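From: Elfriede Danzer
To: Clarnunthorpe swap list
Date: 11 Jul 2019
Subject: Re: Folding for the shirt table

Judit Halász wrote:
> Can we agree on one way to fold the shirts before Saturday? Last time
> every bag came in different and I spent the morning redoing them.
> Also, do the printed sheets go inside the shirt or on top? Irén says
> inside, but I kept losing them.

Judit,

I'd go with a flat rectangle, sleeves tucked behind, collar at the top edge. Put the bigger fold on the bottom and the smaller one on it, so both colors show and people don't have to dig through the pile. Leave the care label sticking up if it wants to. Buyers look for it anyway.

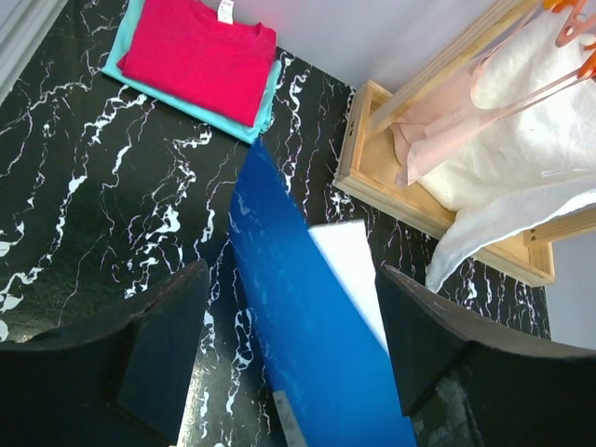
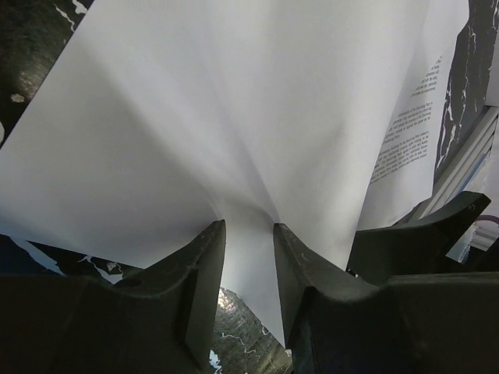 As for the sheets, on top is fine with me. They're thin and they crease as soon as you pick them up by one end, so use both hands or put them in the plastic sleeves Graciela bought. There are 40 sleeves in the Proltance box, under the tape. If we run out, Mwanaisha can get more.

I can take 30 shirts this week if someone drops them off by noon on Friday. No hangers, please, I still have the last batch in my hallway. Kids' sizes should go to Irén, she has the smaller bags.

Two other things. The tables need to be wiped down before we set up, and the key is at Juhász again, so whoever gets there first should ask at the counter.

Elfriede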